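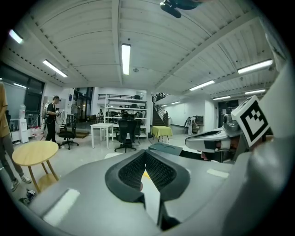 Draltard project, working rules for hand-held gripper recording
Progress report, second period
Prepared by Relu Preda for Mitali Chowdhury, Burnesell

Purpose of this report

In the first period we promised to write a set of working rules for people who record tasks with hand-held grippers, and to try these rules in our own hall before we offer them to the other partners. This report tells what was done until the end of May, what changed in the rules, and which points are still open. The money side is in the separate table that Ravodura sends directly to your office.

State of the rules

The rules now have 19 clauses. They are divided into the place, the device, the person and the files. The version in use is version 2. Version 1 was written mostly at a desk and it was too long. Several clauses repeated each other with different words, and the operators asked us, with good reason, which of them was the valid one. We removed the repetitions and we put the clauses in the order in which a working day goes.

All operators have read version 2 and signed it. New operators read it together with an experienced colleague, with a gripper in the hand, and they may stop at any clause and ask to see it done.

The place

We record in a large open hall where other people also work and walk. A laboratory with a closed door would be easier, but the partners want recordings from ordinary rooms, and so the rules must be good for ordinary rooms. The clauses on the place are these:

Before the first recording the operator walks the full path of the task once without the gripper and takes away anything on the floor that a foot can meet.

Chairs on wheels are either part of the task or they are moved out of the path. A chair which is left in the middle must be written in the session note.

The foot of the stairs and the doorways stay free at all times. If a task needs the doorway, a second person stands on the other side.

The lighting is set before the session and is not changed until the session ends. If a light fails, the operator closes the session and opens a new one.

The last clause was the most discussed. Some operators found it too strict, as they lose time with closing and opening. We kept it for this period and will look again at it with the Du team, who check the recordings.

The device

Each gripper is checked at the start of the day and again after the midday break. The operator looks that the square marker is flat, clean and not loose, that nothing covers the sensor, and that the fingers open and close over the full way. A gripper which fails one of these points goes on the repair shelf with a paper note, and it does not come back to use by the decision of the operator alone. This was a weak point in version 1, where it was allowed to fix a marker with tape and continue. The Du team could not use a part of those recordings, and we agree that the fault was in our rule.

We also added a clause about the hand. The fingers of the operator must stay behind the moving parts during the complete recording, also when an object falls. To catch a falling object with the free hand is not permitted. It sounds like a small thing, but it is the habit which is hardest to change, and we repeat it in every briefing.

The person

The camera on a hand-held gripper sees much more than the object in front of it. It sees the room and the people in it, also far away. We therefore wrote the consent clauses again from the beginning. Every person who works in the hall has received the information sheet and can say no. When somebody says no, we plan the sessions at a time when this person is not in the hall. Visitors are told at the entrance, before they come near to the recording area. A person who was recorded can ask later for the recording to be removed, and the operator must pass on this request on the same day.

We have not solved the question of people behind glass doors, who can be seen in a recording although they never entered the hall. At present the operator turns the task area away from the glass where possible. We would like to hear how Burnesell handles this in its other projects.

The files

In this period 179 sessions were recorded under version 2. Each has a session note with the name of the task, the number of the gripper, and any departure from the rules. We compared the notes with the recordings and found that the notes are complete at the start of the day and become short in the late afternoon. The form will be made shorter, with fewer free text fields.

Two sessions were withdrawn after a check. In one the operator had skipped the device check after the break. In the other the consent of a visitor was given only by speaking and was not written down. Both operators reported it themselves. We thanked them for it, and we ask that this is not counted against them in any review.

Next steps

Version 3 will be written together with the Du team, and it will contain a one-page summary to hang on the wall near the shelves. We will then send it to the partners for a trial in their own rooms. We expect that the clauses on the place will need changes, as some of the partners have much less space than we have.

From your side we need a written answer on the glass doors, and a confirmation that the information sheet may be translated by Ravodura. Until we have the second answer, the sheet stays in English only.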